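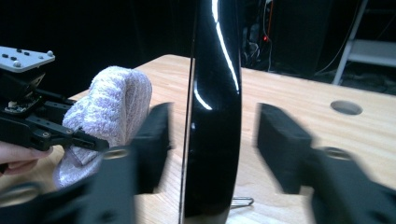

*Glossy black ware and a folded terry cloth. The wire stand is at the foot of the piece.*

Otora rents out tableware and display pieces, and most of what comes back through its door is black and shiny. The woman in charge of returns has handled it for seven years. She asked us to leave her name out, and she asked twice whether we wanted to talk about glassware instead, which she considers a more interesting subject. We wanted to talk about the black ware.

The stock at the moment is 88 pieces, mostly oval trays and covers. The largest group came from Zelenák, a small maker that stopped producing the shape before Otora could fill out the set. "So if one gets scratched we can't just order another," she said. "We move it to the back row at an event, or it goes under a plant."

Scratches are most of her work. People blame knives and rings, she said, and sometimes they are right, but the marks she sees most are fine curved lines made by wiping. "Somebody sees a fingerprint, grabs whatever's there, and rubs. A paper napkin, a sleeve. There was already salt on it, or grit. You get a patch of little circles and it only shows when the light is from the side."

Her own routine starts without touching the surface. She blows off what is loose, or uses a soft brush, and then rinses the piece in lukewarm water with a drop of dish soap. Then the cloth. She likes terry for drying and folds it in half and in half again. "You've got eight clean faces if you fold it like that and turn it over and refold. One side of a big tray uses up a face. Then you go to the next one. When I run out I get another towel."

She holds the folded towel flat and pulls it in one direction, top to bottom, on a curved piece following the curve. She doesn't press. For the last pass, when the piece is dry and only smears are left, she changes to a thinner cloth with no loops.

The pieces stand upright while they wait. She used to lay them flat on a towel and gave that up after a busy spring when she found a weave pattern printed in the finish of several trays. Now they go on bent-wire stands from Mastmont. She bought 40 of them, and wishes the feet were wider.

"They're fine for a plate. With an oval, if you set it on the narrow end, you have to find the spot where it wants to sit," she said. "I put it in, let go a little, and see if it rolls. If it rolls I turn it." She keeps one hand near the rim whenever she wipes a piece that is still on its stand. New staff are told to take the piece off the stand for any real cleaning and to use the stand only for a quick dusting.

The rim is the part she worries about. On the trays she handles, the finish is thinnest there and it takes the knocks. She wipes it last, with the edge of the cloth pinched between thumb and finger, and she goes all the way around without stopping. If the cloth catches anywhere, she has found a chip. The chip is written on a card that stays with the piece in its sleeve.

We asked about the table. She had strong feelings about the table. It should be pale, she said, because crumbs and grit show up on pale wood and vanish on anything dark. It should be wiped down before the first piece comes out of the crate. Nothing else goes on it. "No coffee. No tape gun. I've had a tape gun fall over onto a tray."

And light? One lamp, bright, from one side, with the rest of the room kept low. An even ceiling light hides everything, in her view. With a single source there is one long highlight on the curve, and she moves her head and watches the highlight slide. A smear makes it go cloudy. A scratch breaks it.

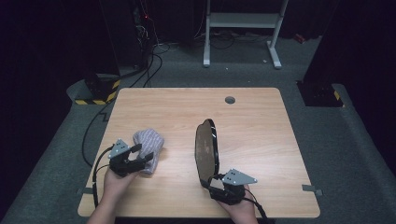 A reader wrote to us in May to say that all of this was too much fuss over a tray. She has owned two black lacquer trays since her wedding, washes them in the sink with everything else, dries them with whatever dish towel is on the oven door, and uses them every day. They are scratched, she wrote, and she likes them fine.

We read the letter out. The woman at Otora laughed and said she agreed with most of it. "If they're yours, use them. I have one at home I put my keys on." Rented ware is different, she said, and the difference is money. Givent, a hotel that takes the full set several times a year, has its own person hold every piece up at the loading door before signing for it. One cloudy tray and the whole crate gets opened again.

She did take issue with the dish towel. A towel that has been through the dryer with a softener sheet leaves a film, and on a black surface the film is the first thing you see. She washes hers apart from the rest of the laundry, with no softener, and hangs them up to dry. Striped or colored cloths are fine once they have been washed a few times. Before that she tries them on the underside of something.

Polish she won't use. She tried a furniture spray in her first year and spent two days getting it off. For a piece that has gone dull she tries warm water a second time, then a barely damp cloth, then leaves it alone. Anything worse is sent out to a refinisher, who takes one or two pieces at a time and is slow.

Storage is simple. Each piece has a cotton sleeve, and the sleeves stand in padded slots, never stacked. She checks the slots for grit when the crates are empty — a vacuum with a brush head, then her bare hand along the bottom.

By then it was close to four, and a crate had come back from a dinner the night before. She went to wipe the table.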